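Teleoperation Study: Participants Wanted, Avwood Site

The manipulation group at Aravena is looking for people to take part in a study on how two-armed robots learn to pack small goods. You do not need a technical background. We have run one round already and are now filling places for the second.

What the study is about

Robot arms can be taught a job by having a person drive them through it many times. The recordings are then used to train a control policy, a program that decides how the arms should move next. Our first round, in April, used only staff who had driven the arms for months. The policy trained on their recordings did well when a package was lying where the staff had usually put it and poorly when it was not. In the second round we want recordings from people who are new to the controls, to find out whether a wider spread of habits makes the policy better at recovering from a bad grasp.

The task is bagging snacks. You control both arms at once, using a pair of hand-held leader arms, and put the packages from the table into a paper bag.
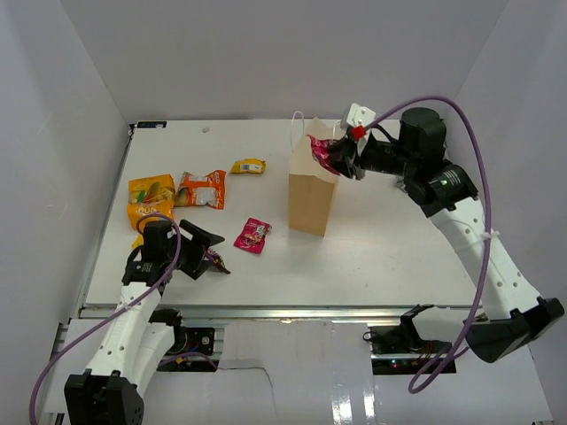 Each participant comes for 2 sessions on separate days. The first begins with training and practice, and nothing you do in practice is kept. After that you work through blocks of recorded trials with a break between blocks. Mistakes are fine. Please do not restart a trial if you drop something; pick it up with either arm if you can reach it and carry on. The operator will tell you when a trial is over.

We are collecting 1,000 trials in this round. Half will be done under free instructions, where you use whichever arm you like. The other half will be done under fixed instructions, where each arm has its own job. Hsin-yi Mak designed the comparison and will be in the room for most first sessions.

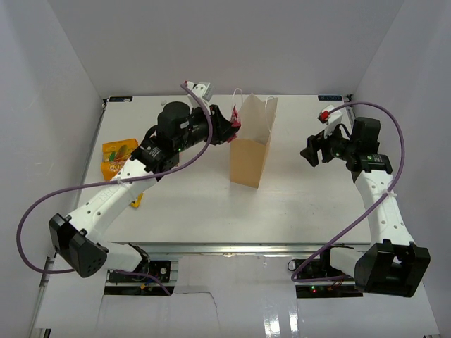
Bag handles are the part that new drivers ask about most. One sticks up above the opening and a package or a fingertip can catch on them. With a packet held right beside the left rim, close to the base of the handle, small hand movements matter more than speed, and we will show you how to slow the arm down. You can leave the other gripper open over the table while you do it. Under the free instructions you may also bring it in to help.

Who can take part

You should be 18 or older, able to sit or stand at the controls for a full block, and able to see the table clearly, with glasses or contacts if you wear them. Left-handed people are very welcome, as we had too few in the first round. If you have driven the Piltitz arms before, at Prarton or anywhere else, you are not eligible for this study, but you can ask to be put on the list for later ones.

Pay and practical details

Participants are paid for both sessions, including practice time, and local travel is covered. If you stop early you are paid for the time you were here. We record the arm positions, the gripper commands and video of the table. Your name is not stored with the recordings.

How to apply

Write to Fiona Yule at the Avwood site office by Sat 4 November. Give your age, which hand you write with, and the days you are free. Evening places are limited to 6 people and will be filled in the order we hear from you. Fiona will reply with a consent form and directions to the building.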